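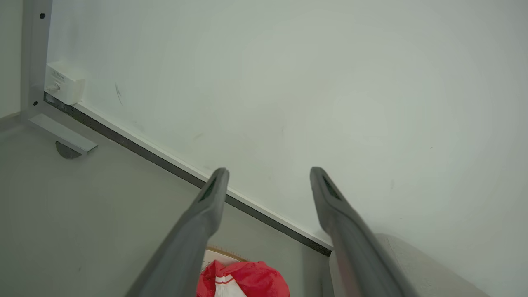
# Marks on white wall panels, and the seal strip along the floor

**gravelpath**

We put up a small enclosure in the back half of our garage from a Groltow kit. Light gray metal frame, smooth white panels, and a dark seal strip running along the bottom of each panel under a narrow white trim. It's been up since August and I have 2 things to sort out.

First, the panels pick up marks. Mostly smudges, plus one short thin scratch that is dark enough to catch my eye every time I go in. Dish soap and a sponge took off some of the smudges and left others looking the same as before. I don't want to go at them with anything rough until I know what the finish can take. The booklet only says "clean with suitable products."

Second, the seal. It feels slightly textured and grabs dust where it meets the floor. Can I pull it out, wash it and put it back, or is that asking for trouble? I'd like to have this done by Friday, when we start moving shelves in.

There's also a small white plastic box up in the corner by the frame, with a label on it and a connector on the side. The print is too small for me to read. Do I need to unplug it before I wipe down the panel?

**tilesaw**

Leave the seal where it is. I pulled mine once and it went back in wavy, and I had a gap at one end all winter. Use an old toothbrush with warm water and a little dish soap, work along the strip a foot or so at a time, and wipe it dry with a rag. Vacuum first with the brush attachment or you'll just be making mud.

For the smudges, try rubbing alcohol on a soft cloth, but do a patch down low where it won't show and wait until the next day to look at it. If the patch went dull or sticky, stop there. Don't use a melamine sponge on a shiny panel. It takes the mark off and the shine with it, and then you have a flat spot that shows more than the smudge did.

A dark scratch is sometimes just rubber or metal that rubbed off on the surface. Run a fingernail across it. If your nail doesn't catch, there's a fair chance it will clean off. If it catches, you can fill it with touch-up paint or live with it. I have 3 like that and quit seeing them.

**porchlight_on**

just use Stellow spray, 19 bucks for the big bottle, works on everything in my garage

**secondshelf**

I'd skip the spray anywhere near the corner with the box. I can't say what yours is. It could be a sensor, it could be something else electrical, and kits differ. Call Groltow with the model number before you unplug it. In the meantime, dampen the cloth away from the wall, wring it out hard and stop a few inches short of the box and the connector. A dry cloth is enough for the rest.

Agree with tilesaw on not pulling the seal. If it ever does need replacing, take a short piece with you to the store and match the shape of it. Don't go by the color. Arnonari carries seal strip by the foot and will cut it for you.

**gravelpath**

Thanks. Nail doesn't catch on the scratch, so I'll try the alcohol on a low spot tonight. Leaving the seal in and calling about the box.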